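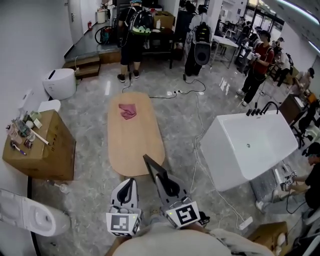

Photo: Iker Carretero

OK so I finished the big memory textbook. The Paredes one, Remembering and Forgetting, second edition, Stirdale. A few people asked if it's worth buying when you're not in school, so, thread.

Short answer yes, but please don't pay full price for it. I got mine used from Feltside for 14 dollars plus shipping. Somebody had highlighted the first two chapters in green and then apparently given up on highlighting forever.

It's a brick. Over 600 pages with the index. I read it at the kitchen table with a mug on the left page to keep it flat, and the mug has left a ring on the chapter about eyewitnesses, sorry to the next owner.

Amparo Paredes writes like someone who has taught the intro class way too many times and still likes it. She'll give you an experiment, tell you what people thought it meant in the seventies, then tell you why her own students never believe it. I love those bits.

Chapter 3 is the slow one. Lots of boxes and arrows. If you're reading for fun just skim it and come back when she mentions it again in chapter 8, it makes way more sense the second time around.

Best chapter by a mile is the one on studying. She wants you to close the book and write down what you remember before you look back at anything. I've been doing it for every chapter since and wow is it humbling. First try I got four lines and one of them was wrong!

(My sister Chelsea Haslam, who I have been telling all this to whether she likes it or not, says I've always studied by staring at the page and hoping. Correct.)

About editions, because the listings are a mess. There's a first edition with a gray cover and a second with an orange spine. Some sellers put the orange photo on the gray book. Message them and ask for the copyright page, it takes one minute.

The second edition adds a sleep chapter and redoes the aging one. Everything else I compared in the library copy was pretty close. If you find the gray one for a couple of bucks, get the gray one and borrow the sleep chapter.

Skip the "study pack" bundle. It's the book plus a set of 100 flash cards and the cards are just the glossary chopped up. Making your own is half the point, she says so herself in the intro, so I don't know who at Stirdale thought that one up.

There's an instructor version too, with the answers to the end-of-chapter questions. I was very tempted. Lingyun Dong from my reading group has one and refuses to lend it to me – fair enough, I'd only peek.

Things I didn't love. The print in the figures is tiny. The chapter on emotion ends right when it's getting good. And the website code in a used copy is going to be dead, so don't let a seller charge you extra for "code included" unless it's sealed.

If 600 pages sounds like too much, Bonifacio Nieto has a skinny paperback called Where Did I Put It that covers a lot of the same ground without the stats. I read it last August on a bus and missed my stop. Good sign.

Next up for me is either his book on attention or the Vallejo reader on language, which has been on my shelf so long it's faded. Anybody read the Vallejo? Is it all as dense as the first essay?

Oh and reading group is doing the sleep chapter on 14th March if you want to join, you only need that one chapter. Message me and I'll send you the page numbers.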